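The Vimcombe Bore

The man from Pidura wanted eighteen hundred up front and the rest when we struck water. Dad said that sounded fair. I said it sounded like eighteen hundred dollars.

"Two thousand all up," Dad said. "A proper driller wants that to turn into the driveway."

"A proper driller's got a rig."

Mr Rao had two lengths of fencing wire bent at the handles and a ute with a good set of tyres on it. I noticed the tyres because ours were bald and had been since the second dry winter. He'd parked under the pepper tree, in the only shade on the place, and he was drinking tea out of Mum's cup. I don't suppose he knew it was Mum's cup. Dad knew, and had got it down for him anyway.

This was December, the year the house dam went to cracked mud and we started carting. Everyone on the Vimcombe road was carting. You'd hear the tankers changing down at the grid before it was light, and you'd lie there working out whose turn it was and whether they'd paid for the last one.

"How does it work, then?" I asked him.

"Couldn't tell you," said Mr Rao.

I'd been ready for magnetism. I'd been ready for energy lines and the pull of the moon, all the stuff on the website, and I had my answers lined up. He just blew on his tea.

"You must have an idea."

"My aunt could do it and I can do it. My brother can't. He's a dentist."

Dad laughed at that, the first proper laugh I'd heard out of him in weeks, and I could've kicked the pair of them.

We went out after lunch, which was a stupid time to go anywhere. Mr Rao wore a towel under his hat. He walked up and down the Vurkero paddock with the wires out in front of him, and Dad walked behind with a bundle of tomato stakes, and I walked behind Dad with nothing. The Vurkero paddock is the worst ground we own. My grandfather bought it off a bloke called Vurkero who was reportedly delighted. It has stones and a lot of burr and a line of she-oaks down the bottom that have been half dead all my life.

He went straight for the she-oaks. Well, of course he did. A kid could tell you there's damp under she-oaks, or there was once. I said so, quite loudly.

"Could be that," said Mr Rao.

The wires crossed. I was watching his wrists and I'd swear they tipped inward, a tiny bit, the way you'd tip a tray to get the last of the crumbs. He took 3 steps back and came at it from the other side and they crossed again. Dad hammered in a stake.

"Do you want a go?" Mr Rao said to me.

I did not. But Dad was looking at me with this dreadful hopeful face, so I took the wires. They were warm from his hands and lighter than I'd thought. I held them dead level and walked towards the stake, thinking, I will not tip them, I will not tip them, and when I got there they swung in and clicked together.

"There you go," said Dad.

"I tripped."

"You didn't trip."

"It's the slope. It runs downhill there, have a look at it."

Mr Rao took his wires back and wiped them on his shirt. He didn't look pleased with himself, I'll give him that. He looked like a man who'd like to get out of the sun.

It was Ailsa Aitken who told us about the Pidura mob, two days after Dad had paid. She had the place on the other side of the creek and she'd been through five kinds of drought and two husbands, in her words, and had kept better records of the droughts. She came over with a lamb roast and a manila folder. In the folder was a map of every bore sunk between Vimcombe and the highway since her father's time, with the depths written in pencil and a little cross beside the dry ones. There weren't many crosses.

"You could throw a hat," she said. "Throw a hat anywhere on that flat and drill where it lands. You'd do as well as he does. It's all one sheet of water under there. The question's how deep, and what it tastes like when it comes up."

"So he's a crook," I said.

"I didn't say that. He picked my second one."

"You paid him?"

"I'd had a bad year," said Ailsa, and asked whether we had any mint sauce.

I kept the folder for a week and went through it every night at the kitchen table. I wanted it to be simple. I drew up a page with his bores down one side and everyone else's down the other, and his were no deeper and no shallower, no sweeter and no saltier. I showed Dad. He put his glasses on and read the whole page, both sides, and gave it back.

"You've got your mother's handwriting," he said.

The driller came, a real one with a rig and a mate and a great many hoses, and set up at the stake because there wasn't any reason not to. He hit water before smoko on the second day. It came up grey, then brown, then something you could put in a glass if you weren't fussy. The driller's mate tasted it and spat and said the sheep would be right. Dad stood there with his boots filling up.

He rang Mr Rao that night to tell him. I listened from the hall. There was a lot of "yes" and "no, beautiful", and then Dad went quiet and said, "She did, yeah. First go." Then he said, "No, I wouldn't think so. She's not the type."

I went out on the verandah. The pump was going down in the Vurkero paddock, an ugly flat knocking you could hear from the house, and would hear every night from then on until you stopped hearing it. There's a pair of wires in the shed. I cut them myself, from the same gauge, and I've walked that slope with them more times than I'd want Ailsa to know about, level as I can hold them.

They cross at the stake. They also cross at the gate, beside the dog's kennel, and on the concrete in front of the machinery shed, where I have never had the money to find out. 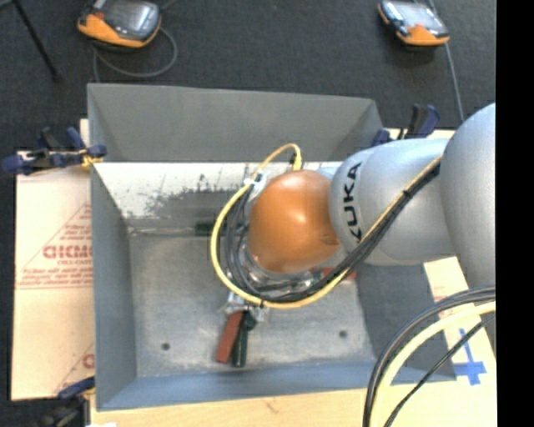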